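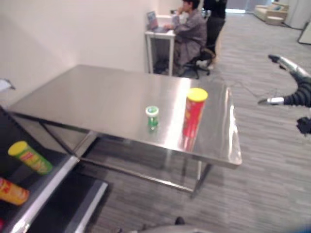

Chapter 7

When the Grip Fails

Most robot faults are small. A part slips, a sensor reports the wrong value, an arm stops halfway through a move and waits for someone to reset it. These events rarely make it into a report, and for that reason they are easy to underestimate. This chapter follows one of them from the first sign of trouble to the final repair, and uses it to introduce the methods you will need for the exercises in Section 7.5.

The case comes from Sketunus, a company that tests mobile robots for stores and warehouses. On September 13, 2019, a robot was moving light packages between a shelf and a metal table. It had completed 662 transfers with the same gripper. On the next one, the fingers closed on a cardboard canister, the controller reported a secure hold, and the arm began to lift. The canister dropped out before the arm reached travel height. The controller went on reporting a secure hold. The robot carried nothing to the table, opened its fingers over the surface, and logged the transfer as a success.

Hakim Sumampouw, the operator on duty, reached down to pick up the canister while the arm was still powered. The arm had already started its return move. It struck his forearm at low speed and stopped when its force limit was reached. He had a bruise and went back to work the same afternoon.

Two separate things went wrong, and it is important to keep them apart.

The first was a detection fault. The controller judged a grip by motor current alone. If the current rose above a set level while the fingers were closing, the object was taken to be held. A worn joint in one finger had begun to bind, and the extra friction pushed the current over that level with or without an object between the fingers. The controller had no second source of information to check against.

The second was a failure of procedure. The written rule said that the arm must be stopped before anyone reached into its work area. The stop button was mounted on the charging station, well out of reach of the place where dropped items usually landed. Operators had been picking things up without using it since February.

Wilma Kramer led the review. Her team ran 300 test grips with the worn finger and then repeated them with a new one. They also interviewed each operator – separately, and without a supervisor in the room – about how dropped items were handled in practice. The interviews explained the injury. The grip tests explained the drop. Neither would have been enough alone.

As you read the chapter, keep these questions in mind:

What did the controller know, and what did it only assume?

Which warning signs were present before the drop?

Would a better sensor have prevented the injury?

7.1 Faults, Errors, and Failures

The three words in this heading are often used as if they meant the same thing. In this book they do not. A fault is a defect in a part, a program, or a procedure. An error is a wrong value or state inside the system that results from a fault. A failure is the point at which the system no longer does what it is supposed to do.

In the Sketunus case, the binding finger joint was a fault. The "secure hold" signal with nothing in the gripper was an error. The missed delivery was a failure. A fault can be present for a long time without causing an error, and an error can be corrected before it leads to a failure – if something in the system is able to notice it.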